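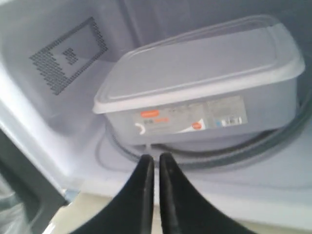

Viorica Vasiliu wrote under last year's call that she would have applied sooner if the time commitment had been stated up front, and that "flexible hours" told her nothing. The hours are given below.

Call for participants: reheated meals and portion labeling

Quansah is recruiting adults who reheat home-cooked or store-bought meals at work or at home on most weekdays. The study compares the portion sizes people record with the weights they measure. Recruitment closes at the end of March.

What participants do

Each participant keeps a meal log for 3 weeks. For every reheated meal, weigh the food before heating, enter the weight in grams, set the microwave power and time as you normally would, and enter both. Leftovers are weighed again after the meal. An entry takes a few minutes. Logs are kept in Flemow, which runs in a phone browser and needs no installation. Paper forms are available on request.

There are 3 visits to the study office: intake, midpoint and close. Intake is the longest and includes a scale check. Visits start at 8:30 a.m. or 5:15 p.m.

Who can take part

Age 18 or over
Regular access to a microwave oven and a refrigerator
Able to read and write in English
Not on a diet supervised by a clinic
Not employed by Quansah or Jistico

Prior experience with food logging is not required. Members of the same household may apply separately but will be placed in the same group.

Equipment

A kitchen scale is lent for the length of the study and returned at the closing visit. Use your own containers. Enter the empty weight of each one, with and without its lid, before the first meal. Containers over 700 grams when empty exceed the tare setting and should not be used.

Payment

Participants who complete all visits receive $157. Those who leave after the midpoint visit receive half. Parking is not reimbursed.

To apply

Send your name, a phone number and your preferred visit time to Nii Adjei, study coordinator, Quansah. Put "portion log" in the subject line. Applicants will be contacted in order of receipt.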